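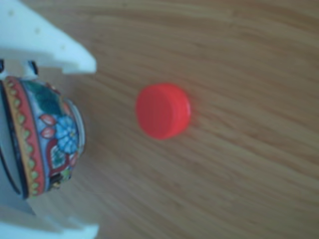
Flellent手持采集套件使用评测：录得快，能用的没那么多

先说结论的一半：Flellent值得借来试一试，值不值得自己掏钱买，要看你打算拿它录什么。另一半结论放在后面，前提比较多，三言两语讲不清楚。

我对“不用机器人就能采机器人数据”这类产品一向有戒心。思路本身没什么可挑的，人手握着一只跟机械臂末端同款的夹爪，腕部装一台相机，把日常动作录下来，再把录到的画面和夹爪开合、位姿一起喂给模型。省掉一台机械臂，省掉遥操作的延迟，录一条示范的时间能压到很短。论文里的曲线都好看，厂家的演示视频也都好看。问题在于，从“录下来了”到“能训练”，中间那段路通常由买家自己走，宣传页上只有一行小字。

Clumasham是Flellent的出品方，产品页上的说法是“开箱当天即可产出训练级示范”。“训练级”三个字没有定义。我写信问过，对方回了一份格式规范，讲的是时间戳怎么对齐、文件怎么命名，跟数据好不好没有关系。于是只好自己测。

这一轮从八月开始，断断续续录到入冬。参与录制的有2个人，我和Lenka Ševčík。她做过几年遥操作，手比我稳，也比我挑剔。我们选了9种物件，都放在木桌面上，做的都是单手能完成的抓、挪、放。一共录了1,134条，过完筛选剩下870条。这两个数字后面会反复提到，因为整篇评测的怨气基本都在它们的差额里。

开箱和装配

箱子里有夹爪本体、一副备用手指、腕部相机支架、一根数据线、一块标定板，还有一本薄薄的说明书。主机不含在内，相机也不含在内，这一点产品页写得很含糊，下单前一定要看配件清单。我们这套配的是手头现成的广角相机，支架勉强装得上，螺丝孔位差一点，最后垫了一层胶皮。

手指是白色哑光塑料件。做工我给中等，表面还算平整，边缘没有明显毛刺，但受力之后会有一点弹性形变，夹硬东西时看得出来。这种形变对抓取本身有好处，多少有些顺应性，对数据却是个麻烦：开合宽度是从传动一侧读出来的，指尖弯了多少它并不知道。夹一个瓶盖和夹一件陶瓷，读数相同的时候，指尖之间的真实间距可以差出肉眼可见的一截。说明书里没有提，软件里也没有补偿项。

装配顺序照说明书走就行，只有一处要留神。相机支架要在手指装好之后再锁死，说明书的插图顺序是反的。我第一次照着图做，结果上侧手指挡住了画面一大块，标定怎么都过不去，拆了重来。Lenka看了一眼就说应该是反的，我没听，浪费了一个下午。

握持

手柄偏粗。手小的人握久了虎口会酸，扳机行程也长，要把夹爪完全合上得用掉大半个手指的力气。厂家大概是想让开合显得线性，让慢速闭合更好控制，这个意图我理解，连续录上一阵之后就不太想理解了。

重量分布靠前，相机再往上一装就更靠前。人手会不自觉地下沉，反映到数据里，就是几乎每一条示范在接近物体之前都有一小段向下的漂移。单看一条觉得无所谓，放在一起看，模型会很认真地把它学进去。我们拿早期的数据训过一版，机械臂每次到物体上方都要先往下点一下头再去抓，和我手酸时的样子一模一样。

后来的办法是缩短每次连续录制的时间，中间强制休息，漂移少了很多。但这等于把“录得快”这个卖点还回去了一部分。

软件

配套软件叫Plaruton，负责同步、回放和导出。界面干净，启动也快，这两点要表扬。录制键和夹爪上的小按钮是绑定的，按一下开始，再按一下结束，手不用离开手柄，这个设计很对。

表扬到这里为止。回放界面没有逐条打标签的快捷键，想把一条示范标成“作废”，要点开菜单，选原因，再确认。一条两条没事，上千条之后我的耐心所剩无几。我们后来干脆不在软件里标，录的时候嘴里报“这条不要”，让录音跟着走，晚上对着音轨统一删。土办法，比它的菜单快得多。

自动质检是另一个我想泼冷水的地方。Plaruton会给每条示范打一个质量分，宣传里管这个叫“智能筛选”。我把分数最高的一批和最低的一批各抽了些出来看，分数和位姿跟踪是否丢帧关系很大，和动作有没有做对几乎没有关系。有一条示范，物体根本没夹住，空手在桌面上画了个漂亮的弧线然后放下，得了高分。轨迹平滑，跟踪完整，在它眼里就是好数据。反过来，有几条抓得很利索，只是接近桌面时相机画面里纹理少，跟踪短暂抖了一下，分数就难看得很。

所以那个分数可以用来排查设备故障，用来筛数据的话，后果自负。

导出倒是没出过岔子。格式规范写得清楚，文件能直接进我们现有的训练流程，只改了一处字段名。时间戳我单独验过，图像和开合读数之间有固定的偏移，固定就好办，减掉即可。要是这个偏移会飘，这篇文章就不用写这么长了。

264条去哪儿了

1,134减870，丢掉264条。我把作废原因大致归了类，按从多到少讲。

最多的是跟踪丢失。桌面是浅色带木纹的，平时纹路够用，一旦反光，靠近夹爪那一片就发白，视觉跟踪立刻没了抓手。我们试过挪灯、拉窗帘、换桌子的朝向，都有用，都不能根治。说明书建议“在光照均匀的环境中使用”。哪家的厨房和工位光照均匀呢？这套东西的全部意义就是走出实验室去录，结果对环境的要求又把人往实验室里赶。

其次是画面太软。近处的东西，包括手指本身的边缘，常常虚得厉害。相机是我们自己配的，这个账不能全算在Clumasham头上，但支架的位置是它定的，相机离指尖就那么远，对焦在哪里都有一头要牺牲。对焦在指尖，远处的目标糊；对焦在桌面中部，接触的那一刻糊。我们最后偏向后者，代价是有一部分示范看不清到底夹牢没有，只能扔掉。

再往后是人犯的错。忘了按结束，按了两次开始，别人从旁边路过碰了桌子，诸如此类。任何采集都有这一块，我不怪设备。

还有少量是遮挡。上侧手指伸进画面一角，物体大的时候，相机能看到的只有物体的一部分。鼓肚子的东西尤其如此，夹住之后它占掉画面很大一块，后面要放到哪里，全凭操作者的眼睛，相机并没有看到。人能做对，是因为人有自己的视角；模型拿到的只有那台相机的视角。用这种数据去训练放置动作，等于让学生看着半张试卷学答题。

说到底，丢掉的这些里真正让我不放心的还不是它们本身，是留下来的870条里可能还混着同类毛病，只是程度轻，没被挑出来。

物件的选择

讲几样有代表性的。

红色塑料瓶盖是我们录得最顺的东西。颜色跳，在木色桌面上一眼就看得见，侧面有竖纹，不容易滑。问题恰恰出在它太好认。用带瓶盖的那部分数据训出来的策略，成功率好看得可疑，我换了一个颜色接近桌面的盖子再试，它就开始犹豫，在盖子旁边徘徊半天，有时直接朝桌上反光的地方去了。模型学到的大概是“找那块红”，离“找瓶盖”还差得远。如果你打算用这套设备做演示，挑鲜艳的东西；如果你打算认真做泛化，那就请你自己为难一下自己，多准备几样灰扑扑的。

彩绘陶瓷正好是另一个极端。花纹多，色块杂，红橙、蓝、绿挤在一起，外形又是圆鼓鼓的。夹这种东西，手指和曲面接触的面积小，稍微偏一点就要打转。Lenka录这一类的作废率比我低很多，看她的回放能看出原因：她接近时会停一个很短的瞬间，把夹爪的朝向摆正，再合。我是一路冲过去合上，靠手感找补。人的手感可以找补，机械臂没有，我那些冲过去的示范放给它看，它就学会了冲过去，然后把东西推着走。

这就引出一个厂家从来不谈的事情。两个人的示范混在一起训练，效果比只用Lenka的还差一点。多出来的量没有换来多出来的好。我把自己的那部分重新筛了一遍，只留接近动作干净的，再混进去，才略微追平。要是我当初按“数据越多越好”的说法继续堆，堆出来的是一大堆我的坏习惯。

瓶盖和陶瓷同时摆在桌上的布置，我们也录了一些，本意是让模型学会在有别的东西碍事时只动该动的那一个。数据里有没有指令标注，在这里就很关键了。Plaruton允许给每条示范写一句文字说明，但是默认会沿用上一条的内容。默认沿用！我们有一整个下午的说明全写着前一个任务的名字，发现的时候人已经收工了。补标花的时间比录还长。请厂家把这个默认值改掉，这件事不需要任何研究经费。

跟Jacobs的对照

有人会问，和遥操作比怎么样。我们手上有一套Jacobs的主从臂，用了挺久，拿它录过同样的几个任务，虽然条数少得多，做不成严格的对比，但是感受可以讲。

Jacobs慢，真的慢，同一个动作要花好几倍的时间，操作者也更累，累在脑子。可是它录下来的每一条都是机械臂亲自走过的轨迹，关节到得了，力也出得来。Flellent录的是人的胳膊走过的轨迹，人的胳膊能拐的弯，机械臂未必能拐。我们在回放阶段做过一次可达性检查，有一批示范在中途要求手腕转到一个我们的机械臂够不着的角度。这一批不在前面说的作废里，那时候我还没想到要查。严格算起来，870这个数还得往下掉，掉多少取决于你用什么臂，所以我不给数字。

可达性检查按理说应该做进软件里，录的时候就提醒，哪怕只是响一声。我写信提过，Clumasham答复“已列入规划”。这句话我在各家厂商那里都听过，听到的次数比看到它兑现的次数多。

公平地讲，Flellent的示范更自然，节奏像人，拿起放下不拖泥带水。Jacobs的示范里充满了停顿和试探，模型学了之后动作也是一顿一顿的。如果任务本身要求流畅，手持采集确实占便宜。我们现在的做法是两边各出一部分，手持的打底，主从臂录的用来修正接触前后的那一小段。这个配比是试出来的，没有理论支撑，换个任务大概还要重试。

耐用性

夹爪本体没有坏过。备用手指换上去一副，原因是原来那副的指尖磨出了一点光泽，在某些角度下会反光，跟踪又不高兴了。说明书没有把手指列为耗材，我觉得应该列。

数据线是短板。接头处没有应力保护，手一抬一落，全压在那一小截上。录到后半段开始偶发断连，断连时软件不报错，只是画面冻住，录制照常计时。有一次我对着一张冻住的画面认认真真录了好一阵，回放时才发现全程是同一帧。换了一根自己买的线，用扎带固定在手柄上，再没出过问题。

标定板请妥善保管，它只有一块，厂家不单卖。边角受潮翘起来之后标定误差会变大，而Plaruton照样显示“标定通过”。它的通过标准相当宽容。

售后

回信不慢，语气也客气，技术问题能答到点子上的占一半。问到数据质量和训练效果，得到的永远是那几份客户案例的链接。案例里全是成功率，没有一份写了作废率，也没有一份写了录制者是几个人、训练过没有。我再三追问“训练级示范”的含义，最后一封回信说这个表述“由市场部门提供”。至少诚恳。

给打算买的人几条具体的

相机先定下来再买支架，或者先问清孔位。支架能改，改完要重新标定。

开录之前先录一小批，一路走到训练，走到机械臂真的动起来，再决定要不要大批量录。我们是录了很多才去训的，前面说的点头毛病就是这么攒出来的。

作废率请自己记，记原因，按人、按物件、按时段分开记。我们后来发现下午靠窗那一侧的丢失特别多，换了位置立刻好转，如果一开始就分时段记，能早很多看出来。

文字说明的默认沿用，能关就关。我们的版本关不掉，只能每换一个任务先录一条废的，把说明改掉，再正式开始。

录制者要练。让新手直接上手录，录出来的东西里有一大半在教模型怎么当新手。Lenka的建议是先不开录制，空手练到接近动作不用想，再按键。我照做之后作废率降了，也没有降到她的水平。

鲜艳的物件少用一点，至少别让它们占大头。

预算里留出人工筛选的时间。我们筛那1,134条，两个人对着屏幕看，有分歧的再看一遍，花掉的工夫不比录制少。任何只报录制速度、不报筛选时间的效率数字，都可以先打个折再看。

打分

硬件，及格往上一点。手指和传动可靠，重心和线材拖后腿。

软件，录制和导出好用，标注和质检不好用，而后两项恰好最耗人。

数据，能用。拿870条训出来的策略，在录过的桌子上、用录过的物件，表现对得起价钱。换一张桌子，掉一截；换一批物件，再掉一截。厂家演示里那种搬到哪儿都能干活的样子，我没有复现出来，也许他们的数据量比我大得多，也许他们的桌子挑得比我好。

适合的人：手上已经有机械臂、有训练流程、缺示范，而且愿意自己盯质量的小团队。要是指望买回来就有数据集，建议把钱先留着，至少等Plaruton把默认沿用和空抓高分这两处改掉。

我们这套暂时不退。陶瓷那一类还要补录，这回由Lenka一个人录，我负责看回放和换线。改天把机械臂换成另一型号，我会把可达性检查的结果补在后面。

2022年12月18日

补充：有读者来信问原始示范能不能公开。筛过的870条在整理，文字说明还没有全部核对完，核对完之前不放。作废的264条我倒是也想放，连同原因一起，只是有些条目的音轨里我说话不太文明，要先剪一遍。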